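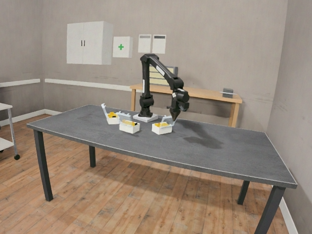
*Fig. 1. The Verkeo tip box station from the room camera, three boxes out on the gray top.*

# Trying out the Verkeo trial plan for our lid closing project

Imogen Bramwell, Sirnon project group, with a lot of help from Ng

So the assignment was to pick a robotics product that a small lab could sign up for, use it for a real task and write up whether we'd pay for it. Most of the class went for hardware kits. Ng and I went for Verkeo, a simulation service you rent by the month, and I want to say up front that I had a great time with it even when I was complaining (and I complained a lot – ask Ng).

## What you get

The trial gives you 3000 run credits, one robot arm and whichever scene pack you choose. We took the Weltden lab pack, mostly for the pipette tip boxes. I spent last summer closing the lids on those things by hand and I know exactly how annoying they are. The hinge is stiff near the end and the box slides away from you if you push from the wrong side.

Our task was simple on paper. Start with open boxes, bring the gripper down on the far side of a lid, swing it over, press. No picking anything up, no pipettes. Ng wanted to add racks and a waste bin and I talked him out of it, which I'm still proud of.

Getting the scene to load took one evening. The installer wants a newer graphics driver than our lab machines have, and the error message only says "render context lost," so if you see that, update the driver first. Once it was in, everything else was pretty painless. You place boxes by dragging them or by typing a position, and there's a shuffle button that gives them random angles. We used shuffle for every batch, so the arm never got to learn one tidy layout.

## The boxes are really nice

I'll start with the good part! I've used two other simulators in class and their labware looked like toy bricks. The tip boxes in the Weltden pack have the hole grid in the rack, a hinged lid that is frosted the way the real ones go, and a bit of print on the front. The hinge has its own stiffness setting too, and you can change it per box.

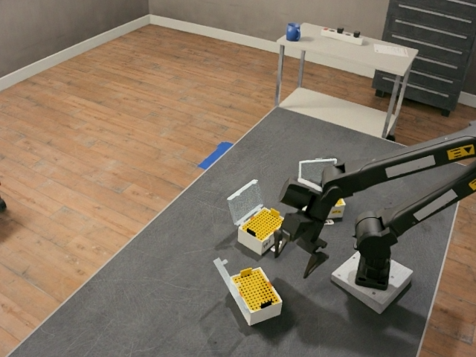 *Fig. 2. Close camera with the gripper open over the boxes. The lid on the nearest box is folded out flat.*

That flat lid position is the one that gave us trouble. A lid standing upright only needs a nudge from behind. A lid that's all the way down has to be lifted from underneath first, and there's hardly any gap for a fingertip. Our first script treated both the same and just pushed sideways, so the whole box went for a walk across the work surface. Very funny the first time, less so by the fifth.

Ng rewrote the approach so the arm checks the hinge angle before it commits. If the lid is past a certain angle it goes in low with one finger, scoops, and only then switches to the push. The service lets you read the hinge angle straight from the scene, and yes, we know that's cheating. A real lab would need a camera for it. We say so again in the limits section.

## How we ran it

We used 600 of our credits on the main test, one credit per run, all on the same arm with the default gripper. A run counted as a success if every lid that started open was latched at the end and no box had tipped. Two closed and one half closed counted as a fail. We were strict about this and it hurt!

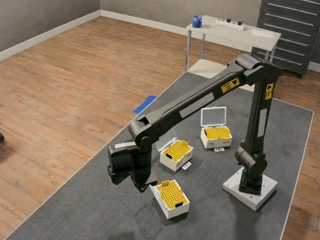
*Page last changed: Tuesday, by I. Bramwell*

Our result was 71 percent. I'd hoped for better, but we went through the failed runs and most of them fall into the same pile, where the arm closes one lid fine and then bumps the neighboring box on its way to the next. Boxes that land close together after a shuffle are hard. We tried raising the travel height between boxes and that helped in the small test we did afterward, but we'd already frozen the script for the main batch, so it isn't in the number.

Things I liked:

- Swapping cameras in the middle of a run without restarting it
- Shadows that move properly, so you can judge how high the gripper is
- The replay slider (I lived on the replay slider)

Things that bugged me:

- Credits get charged even when a run crashes on load
- The force readout updates slowly, so the press at the end of a close is partly guesswork
- Help pages that still show the old menu

I wrote to support about the crashed runs and got an answer the next morning. They gave the credits back but said it isn't automatic. You have to ask every time.

## Room view or close view?

Verkeo ships two looks for this station and we went back and forth over which to use for checking runs.

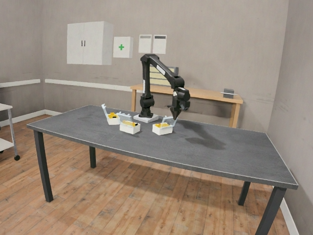 *Fig. 3. Room camera again, gripper hanging over the rightmost box.*

I ended up preferring the room camera for planning, because you see the whole arm and can spot when the elbow is about to do something silly. For lids it's too far away. You can tell a lid is up, but whether one has latched is anyone's guess at that distance, so Ng checked latches with the close camera and the hinge log side by side.

## Limits

We never ran this on a physical arm. We read hinge angles from the simulator and didn't use vision. All the boxes came from one pack, and the stiffness values are the defaults, which we haven't compared to a real box.

## Would we pay for it?

For a class, yes. The whole project took us 7 weeks including the driver mess, and the trial credits covered it with plenty left over. For a lab that wants to move straight to hardware I'd wait until the force readout is faster. Ng disagrees and thinks the hinge model alone is worth the monthly fee, so put us down as one yes and one "yes, but later."

Our scripts are in the Sirnon group folder under `lid_close`. Use the version with the raised travel height, and turn on the replay log before you start a batch – it's off by default.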